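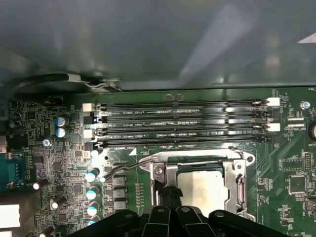
Chapter 4. Memory and Where It Goes

Before a technician can install memory, he or she must learn to read the board. Each maker has its own way of naming the slots, and the names are usually printed very near to the slots themselves. On the green board that opens this chapter, the four empty slots are labeled, from top to bottom, DIMM2_CPU1, DIMM1_CPU1, DIMM4_CPU1 and DIMM3_CPU1. Please notice that the numbers do not go in order. A student who simply starts from the top will put the first module in slot 2.

In this chapter we study how slots are grouped into channels, and why two modules of 16 GB can work faster in one pair of slots than in another. We also practice opening and closing the latches without force. Section 4.3 was prepared together with my colleague Sunil Herath, who has taught the repair course at Pathirana for many years. For the exercises you will need the manual of your own board.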